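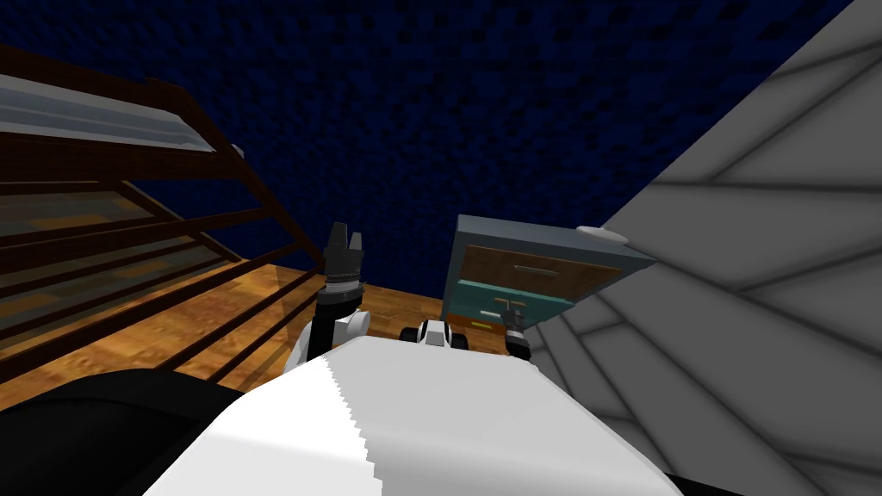
Our project was supposed to be about whether a robot can put away dishes and close drawers in a house. It ended up being about the rules for testing that, since we could not agree on what counted as a pass. Callex is the simulator setup our group used all semester, two arms, parallel grippers, white body. One gripper up high, the other down by the teal drawer of the dresser, and the question the whole team argued over for two weeks: is that a safe pose or not? Wood floor, a dark wooden frame, like a railing, with glass panels on one side, gray paneled surface close in on the other. Not much room. So rule one became a rule about space.

Group: Tsion Zeleke (write up, rules), Akosua Asamoah (sim runs), Delali Tsikata (scoring script), Ebenezer Ansah (scenes). Advisor Maricica Toma.

Print this page | E-mail this page

1. Why rules

First batch of runs was a mess. Everyone started the robot from a different spot. Delali's script said success if the drawer moved at all, Akosua was marking success only if it closed all the way. Same runs, two different scores. Nobody wrote down which version of the scene they used. We threw the batch out and started over in February.

2. The rules we wrote

Rule 1 – Clearance. Before a run, both arms get checked against fixed stuff (walls, rails, glass). If any part of the arm starts inside the margin the run does not count, pass or fail. The margin gets written in the log.

Rule 2 – Idle arm. The arm not doing the task has to be parked. We went back and forth on up vs. down. Up is out of the way of the drawer but it blocks the head view in a few scenes. Down bumps things. We settled on up, fingers open, and it has to be the same for every run in a batch.

Rule 3 – Loose objects. Anything on the floor or on top of furniture is listed before the run. If it moves more than the limit, that run gets a flag even when the drawer part worked. Ebenezer wanted it to be a fail. Voted down three to one, still think he had a point.

Rule 4 – Handles. Log which handle, bar or T shape. The gripper closes on them differently and mixing them in one average hides that.

Rule 5 – No quiet reruns. If you restart, it stays in the log with a reason. This one got broken the most, me included.

Rule 6 – Freeze the scene. Scene file gets a name and is not edited after. We used Korletey for the small room and Kurka for the bigger one.

3. What we ran

800 runs planned, 711 that met all six rules. The other ones mostly failed rule 1, the Korletey room is tight and the base starts too near the wall. Rule 5 took out some more becuase the reason field was blank.

Two of us also scored the same set of videos without looking at each others sheets. We agreed on 97 percent with the new rules. With the old definition it was 79 percent, and the fights were nearly all about "closed" vs "nearly closed". Now closed means the gap is under the limit in the sim readout, not by eye.

4. Problems

– The loose object limit is a guess. We picked it on a Friday and never went back to tune it.
– Simulated contact is not real contact. A run that passes here says nothing yet about hitting actual glass. Maricica wrote this on our draft in big letters so I am putting it in.
– Rule 2 has no test for the head view being blocked. Should have one.
– The log sheet (Bitent template) has no column for the handle so we typed it in notes. Do not do this, it took Delali a whole evening to pull it back out.

5. If another group takes this over

Write the rules before the first run. Print them. Have one person who can say no to a run, and rotate it weekly. Ask Akosua for the scene files, the ones in the shared folder are the old ones and the names dont match section 2.

Still to do: fix the log sheet, add the head view check, redo the Korletey starts with the base moved back.

3 comments | 11 shares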